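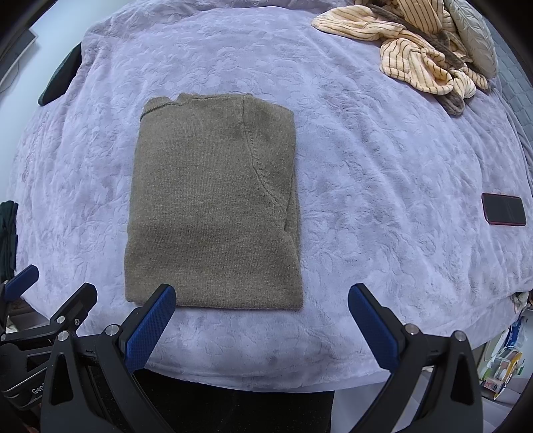
*A camisola de malha, dobrada em cima da manta lilás.*

16 de outubro de 2019

A votação da resolução sobre os trabalhadores de Skestau ficou adiada. Soubemos às onze da manhã, já com a sala montada e os dossiês distribuídos. O presidente da comissão leu o aviso em menos de um minuto e passou ao ponto seguinte, que era a aprovação de uma ata de julho.

O motivo oficial é a falta de um parecer jurídico sobre o parágrafo 3, o que pede ao governo que suspenda as licenças de exportação da Preltero enquanto durar o inquérito. O parecer foi pedido há semanas. Telefonei para o serviço e disseram-me que está «em revisão», sem data. Anotei o nome da pessoa e a hora da chamada.

A sessão com os familiares manteve-se, porque não dependia da votação. Vieram 14 pessoas de Leiva, de autocarro, e algumas tinham saído de casa ainda de noite. Os lugares reservados na segunda fila estavam ocupados por assessores de outra bancada e foi preciso pedir-lhes que mudassem. Mudaram, um deles de má vontade. Entretanto a intérprete ficou retida na entrada por causa de um cartão de acesso com o apelido trocado, e começámos vinte minutos atrasados.

A Renata Henríquez falou primeiro. Tinha pedido cinco minutos e usou sete, sem que a interrompessem. Contou como o irmão foi detido à porta do sindicato, em Skestau, e como a família passou semanas sem saber em que prisão estava. Leu duas cartas dele. Na segunda faltam linhas, riscadas pela censura, e ela leu também as falhas – dizia «aqui está riscado» e continuava. Depois falou um antigo colega de turno, mais confuso, com muitas datas, mas disse uma coisa que quero verificar: que as listas de grevistas saíram do escritório da empresa antes de chegarem à polícia. Se houver um documento que prove isto, o parágrafo 3 defende-se sozinho. Se não houver, mais vale não o usar no plenário.

Das bancadas vieram perguntas razoáveis, quase todas sobre o acesso dos advogados. Um deputado quis saber se o texto não prejudicava as conversas comerciais em curso. A Renata respondeu que não percebia de comércio e que tinha vindo falar do irmão. Ele agradeceu e saiu antes do fim, tinha outra reunião.

À tarde, contas. Temos assinaturas das três maiores bancadas, mas numa delas há gente que assinou e agora não atende o telefone. Fiz a lista dos que faltam confirmar e dividi-a com o gabinete do lado. A petição entregue com a resolução vai nas 300 páginas, contando os anexos, e o secretariado quer tudo em formato digital até ao fim da semana. Alguém vai ter de digitalizar aquilo e desconfio que sou eu.

Houve também a concentração à porta, às cinco. A polícia falou em 200 pessoas, e para um dia de chuva não me pareceu mal. Discursos curtos, um megafone que apitava. Apareceu um grupo de Kotilthorpe com uma faixa própria, e houve uma discussão pequena sobre quem ficava à frente para as fotografias. Resolveu-se pondo as duas faixas lado a lado, o que deixou os familiares meio tapados. Para a próxima tem de se combinar isto antes.

Jantei sopa no café da estação com a Renata e mais duas senhoras do grupo. Falou-se pouco da resolução. Queriam saber quanto tempo demora um adiamento normal e eu disse a verdade: pode ser uma semana, pode ser até ao orçamento. Uma delas guardou a resposta num caderno. O autocarro partiu com tudo dentro menos um guarda-chuva, que trouxe para casa e que tenho de mandar por correio.

Cheguei depois das nove. Tratei da roupa, respondi a quatro mensagens e deixei as outras.

Para amanhã:

- voltar a ligar para o serviço jurídico, de manhã cedo
- pedir ao colega de turno o contacto de quem viu as listas
- rever a tradução das cartas, a segunda sobretudo
- corrigir no comunicado a grafia de Skestau, que saiu com dois tês
- correio: guarda-chuva

Ainda não escrevi o resumo para o deputado. Faço-o no comboio, se arranjar lugar sentado.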